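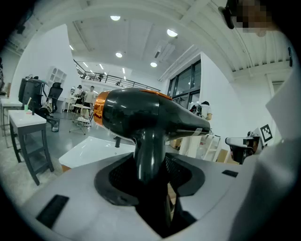
Slide 4: holding the dryer

- hair dryer, upright, handle down in the opening, copper ring at one end. say it's heavier up top than you'd think
- housing is the light grey bit. version 11, dont go through all of them
- Navickas mount = first try, too tight, scrapped in December
- handles taper!! took us ages to spot

Slide 5: what's next

- second finger pad, softer
- Plovari board, swap it out, keeps dropping the conection
- ask: anyone got a spare motor? 2 would be better
- workshop sign-up sheet by the door, then questions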